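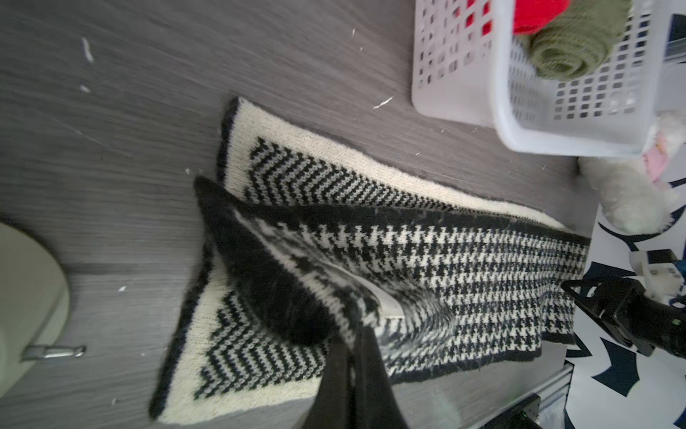
22 February 2025

Home by half six, feet sore. Tea was toast. I want to get this down while it's fresh, as I said in September I would keep a note of how the changeover went and then wrote almost nothing for months.

For anyone who reads this page for the walking and not the job: I work at Skevden, in the returns and laundry finishing shed. Things come back from customers or from the hire side, they get checked, folded, bagged and sent out again. Scarves, throws, baby things, soft toys, all sorts. There used to be eleven of us on the folding tables. Now there are six, and the arms.

The arms came in from Ronatard at the end of September. The first month they did towels and nothing else. Towels are easy. They are square and they are all the same, and by the end of that month I had stopped looking round every time one of them moved. Knitwear is another matter. Knitwear stretches, it has a right side and a wrong side, and it catches on things. This week was knitwear week.

Most of today went on scarves. The one I will remember is the black and white houndstooth with the zigzag bands near the ends, because it has a fuzzy black back to it and that seems to upset the thing. It goes in for a pinch and comes up with one end folded over, black side showing, and then it has to decide what it has got hold of. Sometimes it sorts itself out. Sometimes it just lets go and starts again, and you stand there with your hands behind your back, because the rule is that you don't touch anything until the light on the panel changes. That is the hardest part of the job now. I have folded scarves for fourteen years and I can do one in the time it takes to say so. Standing still while something else does it badly is tiring in a way that folding never was.

Olanrewaju is better at it than me. He brings a crossword and does a clue between goes. He says it's no different from teaching his daughter to tie her laces, you have to sit on your hands. He has been made cell lead, which is a bit more money and a lot more forms. Every failed pick gets a code. There was one code at the start, "dropped". Now there is a whole sheet of them and he wrote most of it: twisted, wrong face, took two, fringe caught. The Ronatard people asked him for a copy and he was pleased, though he pretended not to be.

The target for the cell is 400 pieces a shift. We did 300 today, with knitwear, and Bohumila said that was fine for a first week. On towels it gets to 800 and nobody has to do much but feed it. By hand, on scarves, I used to do 100 before first break if they weren't tangled. I mentioned this to Bohumila and she said yes, but could I do it at four in the morning. Fair enough. I couldn't, and I didn't like it when I had to.

That is the thing I keep going back and forth on. There are no night shifts on folding any more. My wrists are better than they have been for years. The doctor said so in January and I hadn't told her anything had changed. Kristaps has his evenings back and has joined a choir. But Zdeňka took the redundancy at Christmas and she didn't really want it, she just did the sums and thought it would be worse later. She had the table next to mine. We didn't talk about anything much, the bus, her brother's allotment, but it was talk all day long and now there isn't any. The arms are not loud, but you wear the headset in case you are called to another cell, and with a headset on people don't start conversations.

I rang her at dinner time. She is doing three mornings at the Amow depot, sorting by hand, and says it is like stepping back ten years, in good ways and bad. The canteen is terrible. She asked if they had put anybody at her table and I said the table had gone. She was quiet for a bit and then asked about the bus.

Siiri Miettinen came down from the office in the afternoon with a questionnaire. How do you feel about working alongside the system, one to five. Do you feel your skills are used, one to five. I put threes for nearly everything. There was a box at the bottom and I wrote that we should be allowed to stop the arm ourselves to straighten a piece, instead of letting it have its three goes first, and that we should have the music back. Siiri read it in front of me, which I didn't expect, and said the first one was a question for Ronatard but the music she could probably do. We'll see.

They are talking about a second cell in the old Jurčo unit across the yard, for the soft toys and the small baby things. They want two people from here to set it up. Olanrewaju has put my name down without asking. I was cross for an hour, and then less cross. Somebody has to show it what a properly folded scarf looks like, and I would sooner it was someone who has folded a few. The training is four days and they pay the travel.

What I don't like is that once it's right it won't need me for that bit. Bohumila says there will always be awkward stuff, and she may be right, there has never been a shortage of it. I have to give an answer by the end of the month. I haven't said anything to my sister yet as she will have opinions.

Other things. Bus late both ways. New work shoes are a half size too big and I have lost the receipt. Rain on and off, so the ridge walk is put off again, and I'll do the canal if it clears. Need to buy hand cream, bread, stamps, and a card for Zdeňka, whose birthday I nearly forgot.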